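Handling Things That Bend: Control Notes, Part Four
Aaliyah Thibodeau
December 2019

Last time we planned a grasp for a mug. A mug is a generous teacher. It has six numbers to its pose, it keeps them until you push it, and if your estimate is slightly off, the handle forgives you. Today we move to cloth, which has no pose worth the name.

State. The Damerard simulator models a sheet as a mesh of 1000 points joined by springs. You may be tempted to treat the positions of those points as your state and estimate them all from camera images. Two students tried it in April and have since taken up mobile robots. Most of the points are under other points, and the camera is no help with those.

What to estimate instead. For pulling and folding, a planner can do useful work with far less: one visible edge, its direction, and which side of it is cloth. The Skillmont planner we use in the lab asks for exactly that and ignores the rest. Your perception node therefore has one job, to find an edge that belongs to the top layer and report it as a short line of points. Fifteen is plenty.

Be careful with the word "edge". An edge detector returns anything where brightness changes sharply, and printed fabric is full of such places.

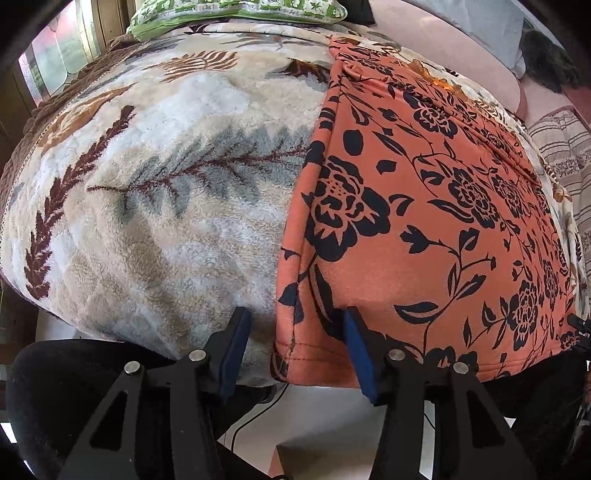 Fig. 4.1. Flowered orange cloth over a leaf-patterned plush blanket, gripper open. Candidate edges: folded border, stitched hem, raised fold, and every petal.

Only the first two of those are any use as a border. The raised fold has cloth on both sides of it, and a petal outline is ink. Colour gets you some way, orange against cream being an easy split, but the motifs underneath include orange and brown of their own. Depth helps more at folds than at a thin hem lying flat on deep pile, where the step may be smaller than your sensor noise.

Control. Do not plan the whole motion and then play it back with your eyes shut. Plan a short move, look again, replan. Adeyemi, the lab's control stack, allows 300 ms for each look, and your edge finder has to fit inside it. If it returns no edge, hold position. Returning the previous edge with a fresh timestamp is a popular choice and will be marked accordingly.

For the exercise, run your edge finder on the Gorex image set and hand in the failures along with the successes. I read the failures first.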